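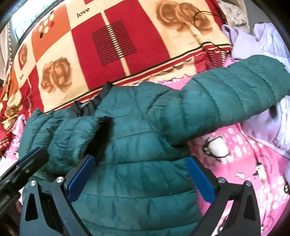
Folding outerwear: where the difficulty lies

Siobhán Hennessy has worked on garment handling at Cellus since March. Her group collects demonstrations of household chores performed with hand-held grippers and uses them to train arm controllers. The question put to her was a narrow one. Can a machine fold a winter jacket today?

"A T-shirt, mostly. A towel, yes. A quilted jacket, no, not at a level I would sell to anyone," she said.

The current training set holds 3000 demonstrations of laundry work, of which 2334 passed review. The rest were rejected for missed grasps or for a sleeve that left the camera's view at the wrong time. Padded garments account for 100 of the accepted recordings, a share Hennessy considers too small.

The mechanical problem is thickness. Two flat pads closing on cotton pick up one layer or two, and the controller can usually tell which from the finger opening. A padded channel compresses under load and recovers when released, so the same opening may correspond to a single layer of filling or to the shell, the lining and part of the sleeve behind it.

"The stitching lines help," Hennessy said. "If the pads close along a seam there is less filling between them and the grip is more repeatable. People find the seam without thinking about it. The controller finds it when the lighting is good."

Glossy fabric makes this harder. Highlights on the ridges move as the wrist camera moves, and early versions of the model treated them as edges.

Sleeves are the second problem. A person straightens a bunched sleeve with one long pull and a shake. The arms in the Cellus test room do it in short pulls, checking position after each – slow, but it rarely drags the body of the jacket out of place. Satish Iyengar, who writes the motion planner, is against adding the shake. "You can't plan it. You can only hope it lands flat," he said.

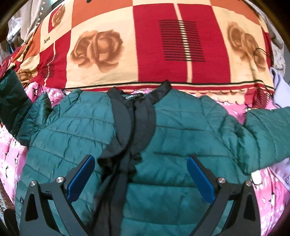 Beds, tables and what comes next

Demonstrations are recorded on beds as well as on tables. A bed is a poor work surface: it gives under pressure, and patterned covers confuse the segmentation step. Hennessy prefers it regardless.

"That's where people fold things. If it only works on a gray table, it doesn't work."

Asked about shops, she was more positive. A stockroom handles many copies of one garment, and a planner tuned to a single cut can reuse most of its grasps. She would expect useful results there first, with a person setting out each piece.

For the home she declined to give a date. The next test uses 2 arms on a jacket laid out flat, sleeves already straight. Hanging it up afterward is not included.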